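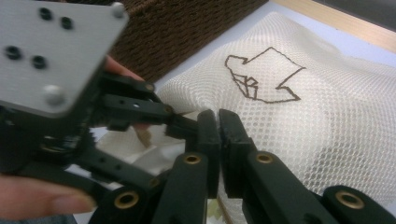
Darnow is a scheduling program for school districts, and our middle school used it from March through the end of the year. It handled 1,214 course requests and left 9 conflicts to fix by hand. Room changes took too long — every one needed approval from the district office. Parents' logins worked fine.

Tomás Cardoso

Print | E-mail
20 shares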